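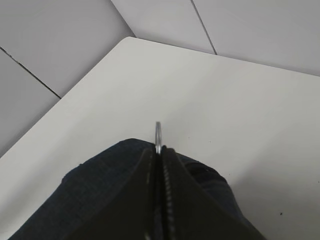
Figure 4. Wrist camera view over the worktable: both fingers, the metal ring, and dark fabric.

4. Checking the ring-and-cloth result on your own arm

This section is for labs that want to repeat the ring-and-cloth test from the Rivham method before building on it. Read it even if you plan to use the weights as shipped. The success rate printed with the Rivham release came from one table, one light setup and one kind of cloth, and we have not been able to get the same rate in two other rooms. We don't say the method fails. We say you should measure it yourself, and the steps below are how.

You need the Tisgate arm with the wrist camera fitted (section 2), the Bellance logger running (section 3), one metal ring, and one piece of dark cloth large enough to bunch into a mound.

4.1 Prepare the table

1. Clear the worktable and wipe it down. Small specks on a pale surface do matter. The Rivham detector picks up dark dots, and in our trials it sometimes gave one a higher score than the ring.

2. Lay the cloth near the front of the table and push it into a low mound with at least one fold. Don't smooth it flat. A flat cloth makes the test much easier and the numbers will flatter you.

3. Set the room lights and leave them alone until the session ends. If the table gets daylight, close the blinds.

4. Run the view check from the logger menu. The preview should show both fingers at the bottom and bare table beyond the cloth. A corner of the table and some floor at the top are fine.

CAUTION: Keep hands off the table while the arm is enabled. The view check does not disable the arm, whatever the label on the button suggests.

4.2 Record the baseline

5. In the logger, choose New Session, then Baseline. This runs the plain scripted grasp with no learned policy at all.

6. Place the ring on the cloth. Use the random placement card and put the ring where the card says, even when the spot looks unfair.

7. Press Start. The arm closes on the ring, lifts, waits 5 seconds and lowers.

8. Mark the result by eye before you look at the logger's own verdict. Enter H for held or D for dropped.

9. Repeat until the session counter shows 1000 trials. You can split this over several days if the lights and cloth stay the same.

Note: The Rivham paper reports no scripted baseline. We think this is the biggest hole in it. On our easier cloth the script came close enough to the policy that we would not want to argue for the difference.

4.3 Record the policy

10. Load the released weights and choose New Session, then Policy. Do not fine-tune first. If you fine-tune on your own table you are testing something else, and it needs its own session name.

11. Run the same placement cards in the same order, for another 1000 trials. The two sessions together give you 2000 rows in the results file.

12. If the arm stops partway through a lift, mark the trial S and go on. Count every S as a failure in the main result. The release notes drop stopped trials from the total, and that alone raised the rate when we tried it on our own log.

CAUTION: After a stop, the fingers stay closed. Use Release in the menu. Pulling the ring out by hand can damage the finger edges.

4.4 Read the results

13. Open the file in the Pawlak viewer and turn off Smooth. It is on by default, and it hides short runs of failures that often line up with a change in the cloth.

14. Compare your by-eye marks with the logger's verdicts. The logger decides from finger gap alone. A pinch of cloth with no ring in it can have nearly the same gap as a good grasp, so expect false holds. If more than 5 in every 1000 trials disagree, use the by-eye marks and say so in your report.

15. Go through the saved wrist images for the disagreements. A still showing the ring upright between the fingers tells you where the ring was at that moment -- it does not tell you the lift worked. Check the end of the clip before changing a mark.

16. Report both sessions side by side, with the stopped trials listed separately under the main figure.

Note: Two sessions on one table are still one table. If you have a second cloth, repeat 4.2 and 4.3 with it before you quote any rate outside your lab. For cloth that sheds or snags, see section 6.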